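Road Safety Reporting, Unit 4: Covering a Crash

Okay, last time we got through police logs, so let's pick up with the part everyone dreads, which is calling people who were in the wreck. I still get nervous dialing (and I've been at it a long time!). We'll use the Kondetti junction pileup as our case, because the local paper ran 32 stories on it and I have every one of them in a binder.

Read the first four before class. Look at who gets quoted and how early. In the first story it's all troopers and tow drivers, and the drivers themselves don't show up until paragraph nine.

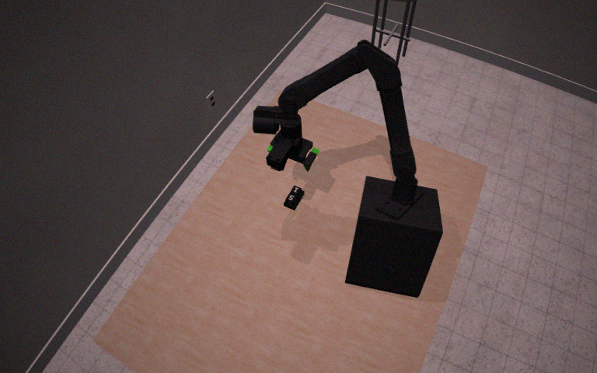

When should you call the family of someone who was hurt?
After the police or the hospital confirm that relatives have been told, and never before that.

Then there's the speed question. Witnesses will tell you a truck was "flying," and you can print that as their view, but please don't turn it into a fact in your lead. The Kondetti crash report runs 163 pages and the speed estimate is buried near the back, so go find it and bring me the page number.

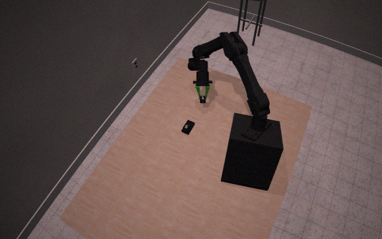
Joyce Rweyemamu disagreed with me on the timing when I taught this in September: if a driver picks up the phone and wants to talk that same night, she said, let them talk, and read their quotes back before you hang up. Fair enough, and I've added the read-back to your checklist.

For next time: one follow-up story, 400 words, two sources, on the Mosoti Road ramp.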